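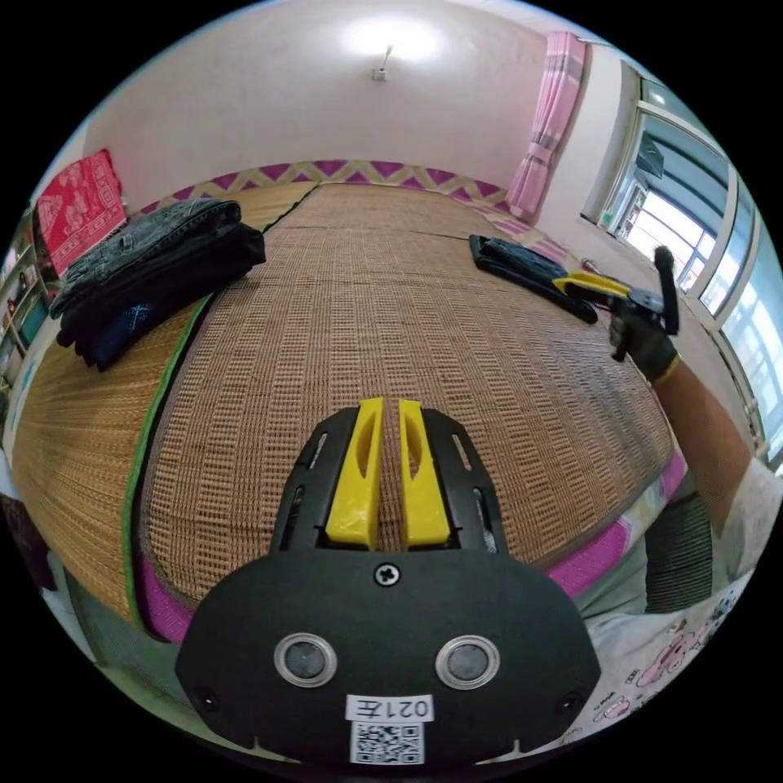 Jul 29, 2022

I have finally cracked the denim drawer, and I'm so pleased about it that you're all going to have to hear the whole story!

Back in February I bought a fabric drawer box from Clarninex, 40 cm wide, and decided every pair of jeans in the house was going to live in it. Shorts too, if they behaved. It took me until this week to find a fold that fits, but wow, what a difference.

Step one is a big flat surface. A table is too narrow for long legs (I tried), so do it on the bed. A woven mat on top is wonderful, because the cloth stays flat where a soft quilt would swallow it.

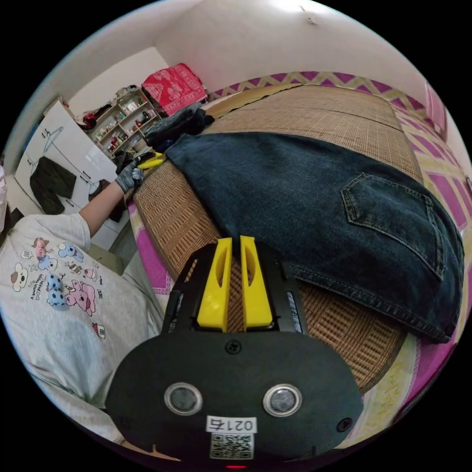

Back side up, a back pocket where I can see it.

Then one leg over the other, smooth out the seat, and tuck in that pointy bit at the crotch so you have a nice long rectangle. Dark trousers get the same treatment, only they're slippery little things and I go slower.

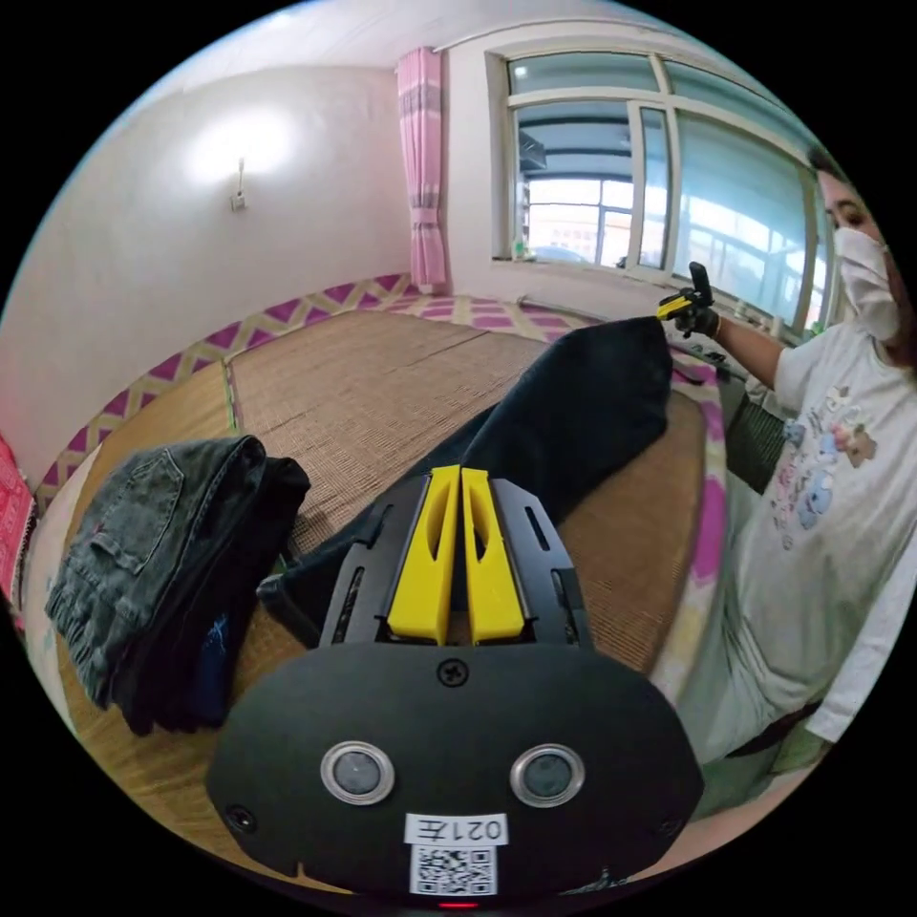 Navy trousers, I think, with one end up in the air, folded pile off to the side.

Hems are my favorite part. I used to ignore them and start folding from the waist, and everything came out lopsided. Now I go by the bottom of the leg, picking it up right at the edge and bringing it toward the pocket. 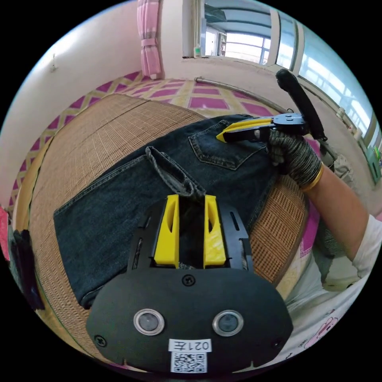

Thick denim needs a firmer hand than the stretchy kind, and my old Likano pair is the thickest of the lot. I like to pinch the hem until it makes a little peak, like the one between the yellow fingers, and keep something pressed down near the back pocket so the rest stays put. Then in thirds, and into the box standing up.

Next up, sweaters. Wish me luck!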